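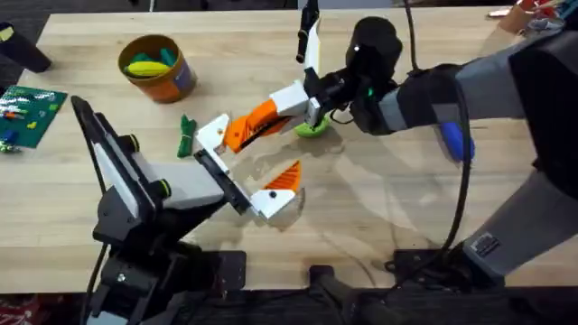
Two robot arms over a butcher-block table.

Oiling Your Wood Counters Before the Heat Sets In

July is when we start getting calls about gray patches near the sink and seams that have opened up. Most of it can be fixed at home in an evening.

Start by clearing the whole surface, including the toaster and the knife block. Wipe it down with warm water and a little dish soap, then dry it with a towel and leave it overnight. Oil put over damp wood stays sticky for days. Saskia Hollis at the Sheehan store has had three customers bring back cans this year thinking the oil was bad, and each of them had started an hour after washing.

Sand lightly with 220 grit, going with the grain. If there is a burn or a deep cut, start with 120 on that spot and feather it out. Vacuum the dust and follow with a clean cotton rag.

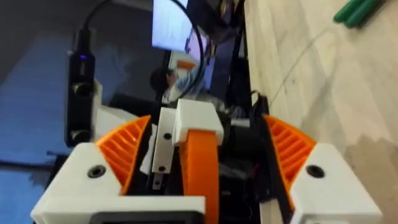

Food-grade mineral oil is fine for a cutting surface. Pour on a small puddle, spread it with a rag, wait 20 minutes, and wipe off whatever is left. Do 2 coats the first time. After that, once a month is enough for a kitchen that gets used every day, and less often for a desk or a craft table.

Don't forget the end grain. It drinks more oil than the top does, and that is where cracks usually start. The cut edge around a sink needs the same care. Delwyn Wihongi uses an old toothbrush for the underside of the lip.

Skip olive oil and other cooking oils. They go rancid and the smell is hard to get out.

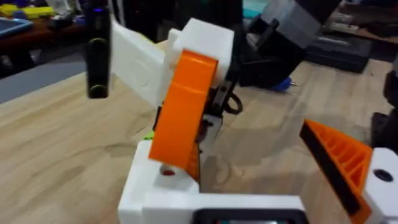

If you would like more protection from water, rub in a board wax the next day and buff it when it turns cloudy. Wax needs to be redone more often near the stove.

Paloma Benavides will show the whole process at the Banard store this month at 6 p.m. in room 201. Bring a cutting board to practice on. Rags and oil are provided. To save a seat, leave your name with Keegan Rewi at the front desk.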